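이 저장소는 Vakard 차선 유지 스택 가운데 인지 노드와 횡방향 제어 노드만 분리한 것이다. 종방향 제어와 경로 계획은 `sopacua-core`에 있으며 본 문서에서 다루지 않는다.

# vakard-lane

단안 전방 카메라 입력으로 도로 가장자리 실선과 중앙 파선을 추정하고, 조향각 명령을 출력한다. 대상은 교통량이 적은 평지 지방도이다. 시가지, 터널, 야간은 지원하지 않는다.

## 구성

| 패키지 | 역할 | 언어 |
|---|---|---|
| `lane_seg` | 차선 픽셀 분할 | Python |
| `lane_fit` | 곡선 적합, 소실점 추정 | C++ |
| `lat_ctrl` | 횡방향 MPC | C++ |
| `bag_tools` | 로그 추출, 라벨 변환 | Python |

`lane_fit`은 좌우 경계를 독립적으로 적합하지 않는다. 소실점을 공유 파라미터로 두고 두 경계를 함께 푼다. 한쪽 표시가 마모되어 관측점이 부족해도 반대쪽 실선이 남아 있으면 해가 유지된다. 양쪽 관측점이 모두 임계값 아래로 내려가면 `status=DEGRADED`를 발행하고 직전 곡률을 감쇠시켜 출력한다.

## 설치

```bash
git clone --recursive git@git.vollside.internal:lane/vakard-lane.git
cd vakard-lane
./scripts/bootstrap.sh
colcon build --packages-select lane_seg lane_fit lat_ctrl bag_tools
```

서브모듈 `derasance_msgs`의 버전이 맞지 않으면 `lat_ctrl` 빌드가 메시지 필드 오류로 중단된다. 이 경우 `git submodule update --init`을 먼저 실행한다.

## 데이터: Derasance 지방도 세트

학습과 회귀 시험에 쓰는 기본 세트이다. 흐린 하늘 아래의 직선 구간이 포함되며, 왼쪽 흰색 가장자리선은 길게 이어지고 차로 사이 파선은 흐리게 남아 있다. 모션 블러가 있는 프레임은 제거하지 않았다.

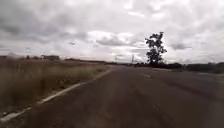

Vollside 시험 구간, 3월

이번 판에서는 라벨 규칙을 두 군데 바꾸었다. 첫째, 마모로 끊긴 실선은 하나의 인스턴스로 묶는다. 이전 판에서는 끊긴 조각마다 별도 ID를 부여했고, 그 결과 `lane_fit`의 연관 단계에서 같은 선이 두 개의 후보로 올라오는 경우가 있었다. 둘째, 블러로 경계가 번진 파선은 번진 영역 전체가 아니라 중심선만 표시한다. 폭 정보는 `width_valid=false`로 둔다.

라벨 규칙 개정은 Marjorie Lambert가, 변환 스크립트는 Ikhsan Liew가 담당했다. 구판 라벨은 다음 명령으로 변환한다.

```bash
ros2 run bag_tools relabel --in labels_v1/ --out labels_v2/ --merge-broken
```

`--merge-broken`은 방향 차이와 간격을 함께 검사한다. 교차로 부근에서는 잘못된 병합이 발생할 수 있으므로 변환 후 `bag_tools check`의 경고 목록을 확인한다. 경고가 남은 파일은 학습 목록에서 자동으로 제외되지 않는다.

### 분할

| 항목 | 값 |
|---|---|
| 학습 시퀀스 | 90 |
| 시험 시퀀스 | 12 |
| 시험용 라벨 프레임 | 1524 |

분할 단위는 시퀀스이다. 같은 주행에서 나온 시퀀스는 반드시 같은 쪽에 둔다. 프레임 단위로 무작위 분할하면 인접 프레임이 양쪽에 들어가 시험 점수가 부풀려진다.

### 라벨 필드

- `instance_id`: 시퀀스 안에서만 유일하다.
- `type`: `edge_solid`, `center_dashed`, `unknown`.
- `points`: 영상 좌표의 점열. 가까운 쪽에서 먼 쪽 순서.
- `width_valid`: 선폭을 신뢰할 수 있으면 `true`.
- `occluded`: 식생이나 차량에 가려진 구간이 있으면 `true`.

갓길과 포장면의 경계는 라벨 대상이 아니다. 색 대비가 선명하더라도 도색이 없으면 표시하지 않는다.

## 실행

```bash
ros2 launch lat_ctrl lane_keep.launch.py params:=config/rural.yaml
```

주요 파라미터는 다음과 같다.

- `seg.threshold`: 분할 확률 임계값. 낮추면 풀밭 가장자리가 선으로 오검출된다.
- `fit.max_iter`: 반복 상한. 초과 시 마지막 해를 버리고 이전 해를 쓴다.
- `fit.vp_prior_weight`: 소실점 사전 분포 가중치. 카메라 피치 변동이 큰 차량에서는 낮춘다.
- `ctrl.rate_limit`: 조향각 변화율 제한. 차량별 파일에서만 변경한다.

로그 재생 시에는 `use_sim_time:=true`를 붙인다. 빠뜨리면 `lat_ctrl`이 모든 관측을 만료된 것으로 처리하여 명령을 내보내지 않는다.

## 블러 구간의 처리

노면 질감이 뭉개진 프레임에서는 특징점 기반 피치 보정이 불안정하다. `lane_fit`은 노면 특징점을 쓰지 않고 가장자리선의 방향과 지평선 위치로 피치를 갱신한다. 가까운 쪽의 선이 넓고 밝게 번지는 경우에는 관측점마다 폭에 반비례하는 가중치를 준다. 멀리 있는 수직 구조물은 지평선 추정에서 이상치로 제거된다. 중앙 파선이 한 조각만 검출된 프레임에서는 이를 단독으로 적합하지 않고 앞선 프레임의 관측과 누적한다.
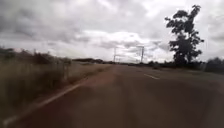

**오른쪽 경계에 도색이 없는 도로에서도 동작하는가?**

중앙 파선과 왼쪽 실선이 검출되면 동작한다. 이때 오른쪽 경계는 `config/rural.yaml`의 `lane_width` 값으로 외삽하며, 출력 메시지의 `right_source` 필드가 `EXTRAPOLATED`로 설정된다. 외삽된 경계는 충돌 회피 판단에 사용하면 안 된다.

## 회귀 시험

```bash
./scripts/regress.sh --split test --report out/
```

전체 실행에는 사내 빌드 서버 기준으로 거의 900초가 걸린다. 정기 실행은 일요일에 예약되어 있고, 결과는 `out/summary.json`에 기록된다. 병합 요청에는 이 파일의 `lateral_error`와 `degraded_ratio` 항목을 첨부한다. 둘 중 하나라도 기준 브랜치보다 나빠지면 검토자 승인 없이 병합할 수 없다.

## 알려진 문제

- 넓은 갓길이 차로와 이어지는 구간에서 `lane_fit`이 오른쪽 경계를 바깥으로 끌고 간다. `fit.width_max`로 완화할 수 있으나 근본 수정은 아니다.
- `bag_tools`의 추출기가 압축된 로그의 마지막 청크를 건너뛴다. 압축을 풀고 실행한다.
- 재생 중 시퀀스를 되감으면 파선 누적 버퍼가 초기화되지 않는다. 노드를 재시작해야 한다.

## 문의

라벨과 분할: Marjorie Lambert. 빌드와 `bag_tools`: Ikhsan Liew. 버그 보고에는 커밋 해시, 파라미터 파일, 문제가 재현되는 로그 구간을 첨부한다.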